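Small rooms, long echoes: Tamsin Pearce on treating a workspace for speech

June 15, 2023

Tamsin Pearce has spent most of her working life measuring rooms that were never meant to be listened to. Her practice, Sheehan, takes on offices, clinics and teaching spaces where people complain that they cannot follow a conversation. The work is mostly retrofit. Walls, ceilings and tenants are already in place when she arrives, and the budget has usually been spent on something else.

We spoke at the Garkireck building, where the second floor was refitted last August. The original complaint there concerned a meeting room of 32 square meters with plasterboard walls, a concrete soffit and glazing on one long side. Reverberation time in the 500 Hz octave band, measured unoccupied, was 1.4 seconds. Pearce's target for a room of that size is 0.6.

"People described it as loud," she said. "Loud is a word they use for four or five different faults. You have to find out which one they mean before you order any material."

In this case the fault was decay in the mid bands, made worse by a flutter echo between the glazing and the opposite wall. Flutter is a rapid train of reflections between two parallel hard surfaces, heard as a buzz or a zip after a handclap. It does not always show in a reverberation figure averaged over several positions, and Pearce checks for it by ear before setting up any equipment.

"I clap once at the center and once near each end. Then I talk at a normal level and have somebody else walk the room. The meter comes afterward."

Her measurement procedure is conventional. She uses an omnidirectional source, at least two source positions and three microphone positions for each, and keeps every microphone a meter or more from any reflecting surface. She records background noise separately, with the ventilation running and with it off. The Garkireck room had a supply grille that whistled at one fan speed, and that was logged as a separate item and passed to the mechanical contractor.

Tables come up often in her reports. A large hard tabletop is a reflector at ear height or slightly below it, and it lies directly between a talker and a listener. For a microphone resting on or near the surface, the reflected path is only slightly longer than the direct one, and the two combine to give a series of notches in the response.
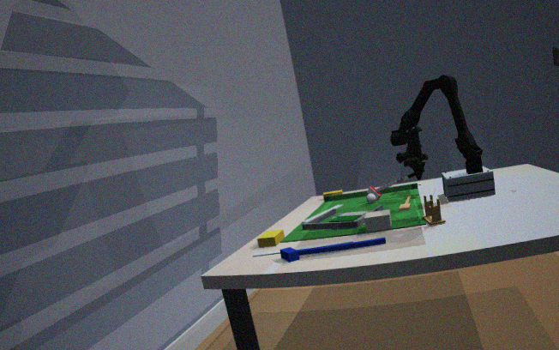
Clanatano, replying to the draft report on behalf of the tenant, asked whether a soft mat or a cloth over the table would remove the problem and save the cost of wall panels. Pearce's answer was that it would not. Thin material absorbs at high frequencies only. A cloth a few millimeters thick does very little at 500 Hz, and nothing useful at 250.

"It takes the clatter off when someone puts a cup down," she said. "That's worth having. It has no bearing on how long the room rings."

The same reasoning applies to carpet, which she regards as the most overrated acoustic finish in commercial buildings. Ordinary carpet tile on a concrete slab has an absorption coefficient near 0.05 at 250 Hz. It reduces footfall noise and chair scrape, and she specifies it for those purposes. Clients tend to assume it has dealt with the room as well.

What the Garkireck room needed was porous absorption of reasonable depth. Pearce specified 50 mm mineral wool panels in fabric, mounted on battens with a 50 mm air gap behind. The gap costs almost nothing and extends the useful range of the panel downward, since a porous absorber works best where air is moving freely, and air moves very little against a rigid wall. The panels went on the wall facing the glazing, which dealt with the flutter, and on the short wall behind the screen. A suspended raft covered the middle of the soffit.

The supplier was Sesell. Pearce chose them on the test certificates, and she was particular about how those should be read.

"Ask which mounting was tested. A panel tested with a deep cavity and then glued flat to the wall is a different product. The single-number rating won't tell you that. Look at the octave bands, and look at 125 and 250 first."

She also asks for the test sample area. Small samples diffract sound at their edges and can return coefficients greater than 1.0, an artifact of the method. Manufacturers normally round these down to 1.0 in the published table, though not always in the data sheet handed to a designer.

The material cost came to $253 per panel, delivered. Fixing was extra, and Pearce noted that labor on retrofit work can equal the cost of the product where the soffit is crowded with services. In this room the raft had to be moved 550 mm toward the door to clear a sprinkler run. She recalculated and found no meaningful change in the result.

Glass is harder. The tenant wanted the glazing left clear, and blinds of the ordinary woven type absorb very little. A heavy curtain hung at double fullness, spaced away from the pane, performs well from 500 Hz up, but only when it is drawn. Pearce does not include curtains in her calculation unless the client confirms in writing that they will be closed during meetings.

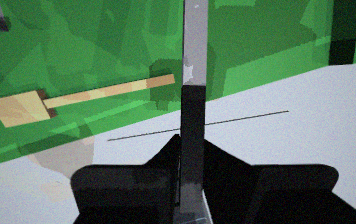 One reader of an earlier Sheehan bulletin objected that the whole exercise could be replaced by better conferencing equipment, given that modern microphones apply echo reduction in software. Pearce accepts part of this. Signal processing has improved and will rescue a moderately live room for the person at the far end of the call.

"It does nothing for the people sitting in the room," she said. "They have no processor. And the software has more to do when the talker is far from the microphone, so it fails on exactly the people who were hard to hear to begin with."

The governing quantity is the ratio of direct to reverberant sound. Halving the distance from mouth to microphone raises the direct level by 6 dB and leaves the reverberant level much as it was. She will often recommend moving a microphone before adding a panel.

After installation the Garkireck room measured 0.58 seconds at 500 Hz and 0.71 at 250 Hz. At 125 Hz it stayed above one second. Pearce left that alone – speech has little energy there, and treatment deep enough to matter would have taken usable floor space. She would decide otherwise for a music room.

The flutter was gone at every position except one, a strip beside the door where a whiteboard had been hung opposite the glass after the drawings were issued. Her report recommends moving it to the short wall, or tilting it by a few degrees. At the time of our conversation the whiteboard was still there.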